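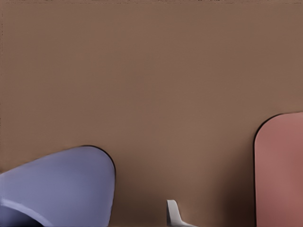
Search the help pages
Search
All topics

Smoke rolls back into the room every time I open the stove door

Posted by ashpan_annie

Hi all, hoping somebody can put me out of my misery before winter sets in. We moved into a 1950s ranch house last December and it came with a wood stove in the den, a Narach, the smaller one with the single door. It lights fine and once it's going it burns fine. The problem is when I open the door to add a log. I get a big puff of smoke straight in my face, the alarm in the hallway goes off and the dog hides for an hour.

Stuff I've already tried: cracking the door a little first and waiting, burning smaller splits, leaving a window open in the kitchen. The window helps a bit, I think, but not always. The pipe goes straight up out of the stove, then there's an elbow, a short sideways run, another elbow and out through the roof. The sellers left us a folder and there's a receipt in there for a chimney cleaning, but the date has faded so I can't tell how old it is.

I got a quote from a local outfit called Botha to pull the whole thing and put in new pipe from stove to cap, and it was $3,907. I nearly fell over. Is that really what I need or is there something cheaper to try first? I'd love to have it sorted before it gets cold.

Bheki Zwane

Don't sign anything yet! I had nearly the same setup in my last place (different stove, same two elbows) and it drove me nuts for two winters, so I feel for you.

First thing I'd do is get it swept and looked at, and stop burning until that's done. If you don't know when it was last cleaned, treat it as never. Have them check the cap too. Mine had a mesh screen around it that was so gummed up with creosote you could barely see daylight through it, and the sweep told me that's one of the most common reasons for smoke coming back in. I paid $261 for the sweep, the inspection and a new cap, and it fixed most of my trouble.

Second, your window. If opening it helps even some of the time, the house may be short on air. Do you run a bathroom fan, a range hood or a clothes dryer while the stove is lit? Try a fire with all of them off and see what happens. My range hood was winning a tug of war with the chimney every time I cooked dinner - took me ages to catch on. Some stoves can take an outside air kit, so look in the manual for yours.

Third is the height. Ask the sweep to measure how far the pipe sticks up past the roof. The usual rule is at least 3 feet above where it goes through, and 2 feet higher than anything within 10 feet of it. Low ranch roofs get caught out by this a lot, and a short chimney just doesn't pull very hard. Adding a section is a whole lot cheaper than starting over.

If all of that checks out, then yes, I'd look at that sideways run. Two 45 degree elbows will draw better than two 90s if there's room for them. And please get a carbon monoxide alarm in that den if you don't have one. Tonight, not next week.

loghog17

what kind of wood? wet wood = smoke. mine sits 7 months minimum before i touch it and oak goes longer. get a moisture meter, they're cheap

also open the damper all the way BEFORE you open the door. you'd be surprised

pellet_pete

I'd get rid of it and buy a pellet stove. We put in a Nusari and haven't had one puff of smoke since. You do need power for it though, so it's no use in an outage.

Last updated: 2 Oct 2023

Related topics
Stove glass goes black overnight
Can I burn pine if it's dry?
Narach door gasket, what size rope?
Drip from the chimney cap when it rains
Has anybody used Fundutent to pay for a new liner?
How often should I empty the ash?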